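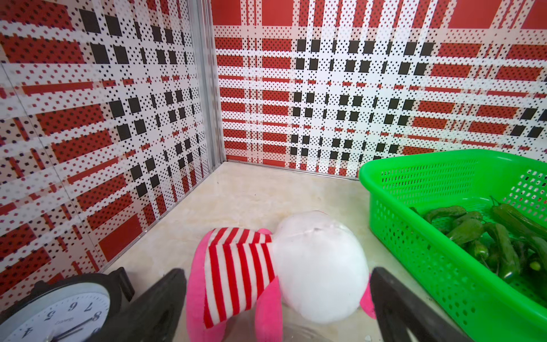
Fig. 1. Corner of a lined bay with wall pattern, corner trim and base strip. Plush toy in striped shirt on the floor.

**Progress report: Plestcombe plush collection, bay lining and rehousing**
Submitted to: Gilmartin Fund, small collections program
Prepared by: Fionnuala Lenihan, project lead
Reviewed by: Mairéad Conneely, collections
Date: 7/5/19

## 1. Status

The project is on scope and behind schedule on one line, the cleaning of toys with mixed trim. The lining of the display bays is further along than planned. Spending is inside the approved budget. No change to the grant total is requested. One transfer between budget lines is requested in section 7.

The approved work has three parts: lining and trimming 7 display bays, surface cleaning and recording the plush collection, and moving the toys into the bays and the storage racks behind them. The collection holds 1,255 toys by the register. Of these, 445 have been cleaned, measured and entered on the new record form.

## 2. Bay lining

Four bays are finished and two are lined but still need corner trim. The last is stripped back to the bare wall and is waiting for filler to cure.

All bays use the same wall pattern, the red and white plaid with black squares. The dots that fill the bands read as texture up close and as flat color from the visitor side. The pattern was chosen from the two that Herkora could supply in a single batch. A second batch was ruled out at the start, as the red in the sample set varied between batches.

The pattern is laid on the left wall first, then the back wall, then the right. In the first bay we tried to match the bands across the corner, so that each red band would carry on from one wall to the next. It took most of a day and the result was still off at floor level. The walls are out of plumb and the error grows toward the bottom. For the other bays we stopped matching and set the back wall on its own center line, with the column of black squares in the middle. Seen from the front the back wall is what the eye goes to, and the break at the corner is covered in part by the trim.

The corner trim is silver aluminum and runs the full height down to the floor. It is cut long and filed to fit. A thin metal strip closes the joint along the base of the back wall. The side walls were left without a strip in the original drawing. Mairéad Conneely has asked that we look at this again, as dust collects at that edge in the first finished bay. The cost is small and the strip can be added without removing toys from the bay. A decision will be made once all the bays are trimmed.

Problems met in this part of the work:

- Air trapped under the covering in the second bay, upper right wall. Lifted and relaid. One small crease remains above the sight line.
- Two lengths of trim arrived bent. Replaced by Herkora at no charge, with a delay of nine days.
- The adhesive first specified had a strong smell that stayed in the closed bay overnight. Changed to a low-odor type before the third bay. The first two bays were left open to air and were checked again before any toy went in.

## 3. Bay floors

The bay floors are pale beige with a faint marble-like veining. The surface is smooth and wipes clean with a barely damp cloth. Its main drawback is that it reflects the bay light, and in the first layout test there was a bright spot near the front edge that made light-colored toys hard to see. The lamp was tilted back and fitted with a diffuser. The reflection is now soft and spread out.

Loose fibers show up clearly on this floor, which helps with inspection. Pale specks are harder to find. The bay check is now done with a flashlight held low to the floor, and this has been added to the procedure sheet.

We considered a fabric floor early on, to stop toys from sliding. The idea was dropped after one trial. Fabric held dust, could not be checked for insects with any confidence, and pulled at long pile when a toy was lifted.

## 4. Cleaning and recording

Each toy goes through the same steps: inspection under a lamp, low-suction vacuum through a screen, spot test of any printed or dyed part, surface cleaning if the spot test is clear, rest period, measurement, photograph, record entry. No toy is immersed.

The 445 completed toys are mostly single-fabric pieces with short pile. These were put first on purpose so that the procedure could settle before harder material came through. The average handling time has come down since May and now holds steady.

The slower group is toys with clothing. Red dyes are the main concern. Where red fabric sits directly against white, any moisture can carry color across the seam, and a stain on white plush cannot be reversed with the methods open to us. Striped shirts and other red and white garments are therefore dry-cleaned by vacuum and soft brush only. Garments that come off are recorded separately under the same register number with a letter suffix. Garments sewn to the body are left in place.

Large white heads are the second concern. They are the part most often touched and they show graying before any other area. Each head is checked along the seams, where the fabric is under most strain and where earlier repairs tend to be. Loose seams are logged and stabilized with a few stitches in matching thread. Open seams go to Mairéad Conneely for a decision before any work is done.

The record form has been revised once in the period. The field for "color" was being filled in different ways by different people, with one person entering the body color and another the color of the largest area. It is now two fields, body and clothing. Earlier entries have been corrected where the photograph was clear enough to do so. A short list remains to be checked against the toys.

## 5. Placement in bays

A toy is placed by its widest base and must hold its position without wire, pins or putty. Toys with heavy heads are a known difficulty, as many will not sit upright for long and end up on one side. The options tested were:

1. **Clear plastic support behind the back.** Works for toys with a firm body. Visible from the side. Catches the light.
2. **Folded tissue under the seat.** Works for small toys. Needs replacing when it flattens.
3. **Resting the toy on its side.** No support needed, no strain on the neck seam. Takes up more floor.

Option 3 is preferred for any toy where the neck seam has been logged as weak. The display plan for the four finished bays has been redrawn to allow for the extra width, and each bay will hold fewer toys than the plan submitted with the application. The toys left out will go to the storage racks and be rotated.

Against the plaid, toys in solid colors stand out well. Pink reads clearly in every position tested. Toys with red and white clothing compete with the wall when they are placed close to it, and they should be kept toward the front, with bare floor behind them. This was not foreseen when the pattern was picked. It is a matter of layout and does not affect the lining work.

## 6. Spending

Spending to date on the lining line is $3,616. This covers wall covering, trim, base strip, adhesive, filler and blades. All wall covering needed for the project has been bought, and the only purchases still to come on this line are filler, fixings and the possible side wall strips.

The cleaning line is underspent at this point. Screens and brushes have lasted longer than estimated. The storage line is committed in full. The racks were ordered from Drellex in the spring and delivery is confirmed for later in July. Drellex has changed the shelf depth on the standard rack from the one quoted. The new depth has been checked against the largest boxes and fits with a small margin.

Receipts are filed by line and can be sent on request.

## 7. Request for transfer

We ask the fund to approve the transfer of the unspent part of the cleaning supplies line to paid handling time. The delay in the clothing group is a matter of hours, and more supplies will not shorten it. The transfer would pay for a second trained person at the cleaning table through the end of the grant period. Fionnuala Lenihan will supply the revised budget sheet if the fund agrees in principle.

## 8. Risks

| Item | Current view | Action |
|---|---|---|
| Dye transfer from red garments | Moderate | Dry methods only; spot test logged |
| Dust at side wall base | Low | Review after last bay is trimmed |
| Neck seams on large-headed toys | Moderate | Place on side; recheck at rotation |
| Late rack delivery | Low | Toys stay in current boxes |
| Humidity in the seventh bay while filler cures | Low | Bay kept empty and open |

## 9. Work planned for the next period

- Fit corner trim in the two lined bays.
- Line the last bay and fit trim and base strip.
- Receive and level the storage racks.
- Finish cleaning of single-fabric toys and start full-time work on the clothing group.
- Complete the corrections to the color fields.
- Issue a revised display plan for all bays, with the spacing rule for red and white clothing included.

The register printout and the current procedure sheet are attached as appendices A and B.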